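Board Games Should Come With Shorter Rulebooks
17/02/2020
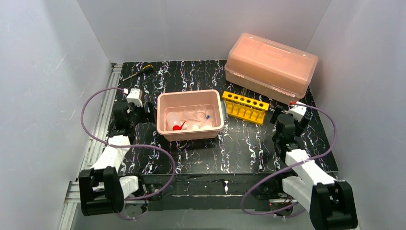 A black tabletop with white veining.

I bought Renden in June and have played it twice. The game is good. The rulebook has 102 pages, and my group gave up on it both nights before we got to the second round.

Sunow costs less, has 300 cards and explains itself on four pages. We play it most weeks. Publishers seem to think a thick book makes a game look serious. I think it keeps the box on the shelf. Put the basic turn on one sheet, put the odd cases in the back, and print an index. Plinen did that with its second edition and I finally learned how trading works.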